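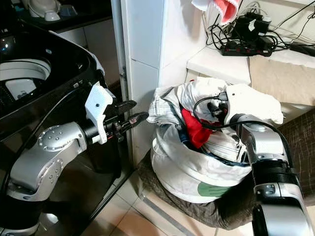 Arico today opens the order book for its equipment planning service for small laundries, serviced apartments and care homes that want to buy robot arms in the next budget year. The service is made for managers who must ask for money before they know exactly which machine they will need. It begins with the rooms where the washing is done today, and these are seldom planned for automation. A typical small site has one top-loading machine, a tiled pillar that cannot be moved, a laundry bag on the floor with a plaid garment, a red one and a white shirt all mixed together, and one power strip with several chargers already plugged in. Two arms must find their place between these things, and the cost of this must be in the budget from the first day.

In the past year Arico has spoken with 46 site managers who had received at least one offer for a robot system. Many of them told the company that the offer was clear about the price of the arms and not clear about the rest. Electrical work, floor fixing, spare fingers for the grippers, training of the staff and the hours when the laundry must stop were often written on a separate page, or they came later as an extra invoice.

"A manager does not buy an arm, she buys a morning where the towels are ready," said Aicha Ouazzani, head of planning services at Arico. "When I read an offer, I look first for the things which are missing. Who pays for the new socket? Who comes when a finger breaks? If the answer is not on paper, then it is the customer who pays."

The planning service has 3 parts and is sold at a fixed price. First, an Arico planner visits the site and measures the free floor, the height of the machines and the distance to the nearest power outlet. The planner also notes how the lids and doors open, as a top-loading washer asks for a different arm position than a front-loading one. Second, the customer receives a budget sheet that covers purchase, installation, yearly service and replacement parts. Third, Arico compares up to 9 offers from suppliers in the same table, so that the customer can read them side by side.

The budget sheet is called Jisora and can be used in any spreadsheet program. It has one column for purchase and one for rental, and it shows in which month the two become equal. Customers can change the number of loads per day, the price of electricity and the working hours, and the sheet will calculate again. It remains with the customer after the project, also if no robot is bought.

Riston, an operator of serviced apartments with 563 units, was the first customer to use the service. The company had planned to order two-arm stations for all its laundry rooms at the same time. After the site visits it decided to begin with one building and to keep a part of the money for electrical work in the others. The first station will be ordered in September.

"We had one number in our budget and we were quite proud of it," said the purchasing office of Riston in a written statement. "After the visit we had four numbers, and the total was higher. But we could explain each of them to our owners, and they have approved it."

Installation is not a part of the service. For customers who wish it, Arico works together with Kandpal, a company for electrical and mechanical fitting, which gives its own offer and its own warranty. Arico does not receive a commission from Kandpal or from any supplier of robot arms - this is written in each contract.

Sites that wish to have the results before their next budget round should ask for a visit at least two months earlier. Planners need access to the laundry room during normal working hours, with the machines and the laundry in their usual places. Please do not tidy the room before the visit.

About Arico
Arico advises small and medium businesses on the purchase of automation equipment. It does not make or sell robots.

Press contact
Aicha Ouazzani, Planning Services, Arico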